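Mastavov 70 Charcoal Grill - Owner's Guide

Section 4: First burn, lighting and everyday cooking

Read this bit before you put any food on. Assembly is in Section 3, if the legs still wobble go back there first.

4.1 Where to put it

1. Level ground. Paving or bare earth. Decking only with a proper heat mat under the whole grill, legs included.
2. Keep 2 metres clear on every side. Fences, sheds, washing, the hedge.
3. Look up. No awnings, parasols or low branches.
4. Turn the grill so the bottom vent faces away from the wind.
5. Lock both wheels. Push the side handle to check it stays put.

CAUTION: Outdoors only. Never in a garage, tent, porch or caravan awning, even with the door open. Charcoal gives off carbon monoxide, you can't see or smell it, and it goes on doing so long after the flames have gone.

4.2 First burn (no food)

Burns off the factory oil. Do it once, and again if you ever replace the bowl.

1. Take out all cardboard, ties and the paper sleeve round the thermometer stem. Check under the ash tray, there's a second bit of card there.
2. Wash the cooking grate in warm soapy water. Rinse, dry straight away.
3. Wipe a thin coat of rapeseed or sunflower oil on both sides of the grate. Thin. Too much goes sticky.
4. Fill the chimney starter to the top and light it (see 4.3).
5. Tip in, grate on, lid on, both vents fully open.
6. Leave it until the charcoal has burned right down. Don't wander off and leave it unattended.
7. Let it go cold. Brush the grate, oil it again.

Note: some smoke and a paint smell is normal on the first burn. The inside of the lid may go dull or patchy. Not a fault and not covered by the guarantee.

4.3 Lighting

Use the chimney starter. Older Catura grills came with a gas lance and we still get asked - it does not fit this model, please don't try to make it fit.

1. Take the cooking grate off. Charcoal grate stays in.
2. Open the bottom vent all the way.
3. Put two natural firelighters on the charcoal grate.
4. Fill the chimney with lumpwood or briquettes. Stand it over the firelighters.
5. Light through the holes at the bottom. Long matches or a gas lighter.
6. Wait until the top pieces are edged with grey ash. Briquettes take longer then lumpwood.
7. Heatproof gloves on. Use both handles, pour slowly and away from you.
8. Stand the empty chimney on stone or soil. It stays hot for ages. Not on the lawn.

CAUTION: No petrol, white spirit, meths or lighter fluid. Not before lighting and definitely not after.
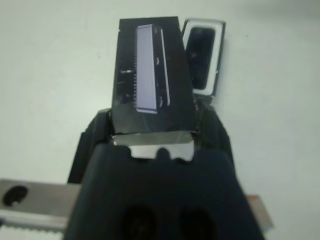 4.4 Setting up the fire

Two ways. Most people only ever use the first and then wonder why the chicken is black outside and raw in the middle.

Direct: coals spread evenly across the charcoal grate. For burgers, sausages, thin chops, veg, flatbread. Lid off or on.

Indirect: coals banked on one side, foil drip tray on the other, food above the tray. Lid on. For whole chickens, joints, ribs, anything thicker than your hand.

1. Rake the coals with the long tool, not the tongs you're using for food.
2. Grate back on. Line up the hinged flap with the coals so you can top up.
3. Lid on and let the grate heat through before any food goes near it.
4. Brush the grate, then oil the food. Don't pour oil on a hot grate.

Tip from Rattana Rungrueang in our test kitchen: for indirect, pour some water in the drip tray. Stops the fat catching, makes the tray easier to clean too.

4.5 Controlling the heat

Vents do all of it. Open = hotter, closed = cooler.

1. Start with both open.
2. When the lid thermometer is near where you want it, half close the bottom vent.
3. Wait. Give it a few minutes before you touch anything else.
4. Fine adjustments with the top vent.
5. Too hot? Close the bottom vent a bit more. Don't throw water on, it cracks the enamel and the steam will burn you.

Keep the lid down. Every peek lets heat out and feeds air to the coals.

Note: the lid thermometer reads the air, not the meat. Use a probe for poultry and joints. Chicken should hold 70 degrees C in the thickest part for at least 2 minutes. No probe in the box, it's sold seperately (Vukham or any decent make will do).

4.6 Flare-ups

1. Move the food to the cool side.
2. Lid on, top vent half closed.
3. Wait for the flames to drop, then carry on.

If flames don't drop - take nothing else off, leave the lid on, close both vents, stand back. If it spreads beyond the grill, call the fire brigade.

4.7 Shutting down

1. Lid on, both vents closed.
2. Leave overnight. Coals can look dead and still be hot underneath.
3. Empty the ash tray into a metal bin with a lid. Never a plastic wheelie bin.
4. Brush the grate, wipe of any grease, light coat of oil.
5. Cover on only when the grill is stone cold.

Half burned charcoal can be used again. Shake off the ash, mix it with fresh.

CAUTION: Keep children and pets away until the grill is fully cold.

Missing parts or a cracked vent: write to Ayanda Magagula, spares desk, with the number stamped under the ash tray. Spares desk is closed Tuesday afternoons and all of August.

Section 5: Cleaning and winter storage follows.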